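3.2 The bag and the items

For the packing activity we selected a small children's backpack in teal-green with orange parts. We preferred a children's bag to an adult one for a simple reason: the adult bags we tried in the first weeks were mostly stiff, and they kept their shape on the table whether they were full or empty. A soft bag changes its shape with every item, and this change was the subject we wanted to study. The bag was bought from Hevcombe, and the same bag was used in all 164 packings reported in this section.

The materials of the bag matter more than we expected. The coders first used one label, "fabric," for everything that was not an item. Robel Belay suggested to separate the teal cloth, the orange-red mesh and the openwork strip which runs along the edge of the cloth, and we followed this suggestion in the second version of the coding guide. 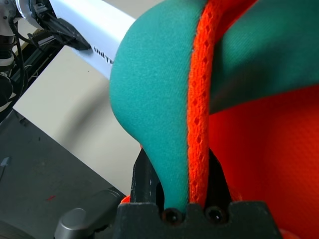
Agreement between the two coders improved after this change, but it remained low for moments in which several layers of cloth lie over each other. For these moments we kept the label "layered" and did not try to decide which layer is the outer one. In total 3,692 short segments were coded, and about 200 of them carry this label.

The items were chosen to differ in stiffness and size. At the stiff end is a white power bank with rounded corners and the printed word UNITREE. It is flat and keeps its shape, so the coders could say easily if it was on the table or in the bag. Soft items were more difficult. They can stick out from the bag on one side, and then it is not clear if they should be counted as packed. Our rule was that an item is packed only when no part of it can be seen outside. The gray plush sea animal on the front of the bag was treated as a part of the bag and never as an item — this was a source of errors in the first version of the guide.
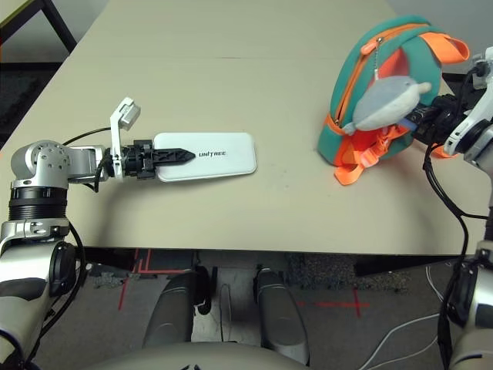 The table was beige and matte, and it was not changed during the study. All packings started with the bag on this table, but the starting position of the bag was not fixed. We distinguish two positions, "standing" and "lying," and the coders noted the position again at the beginning of each segment. Abrehet Adugna also proposed a third position, "leaning," for a bag that rests against an item. It was so rare that we joined it with "standing."

The straps needed a rule of their own. They are orange like the zipper and like the panels, and they spread over the table near the bag. A strap that crosses an item was coded as "covering" only if it hid more than half of this item.
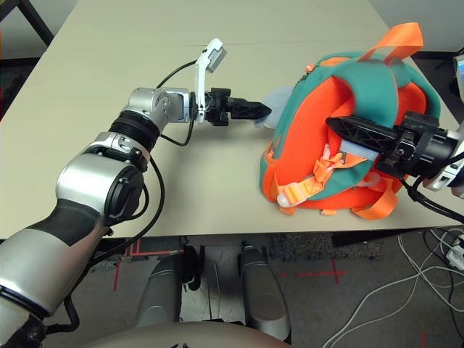
Figure 3. Teal and orange backpack coded as "lying," with strap ends on the table and a pale light-blue soft object at the side of the bag, coded as "not packed."

From the 164 packings, 80 began with the bag in the lying position. We did not balance the positions over the items, so the comparison in Section 4.1 should be read with care. The coding guide in its second version is given in Appendix B, together with the list of items.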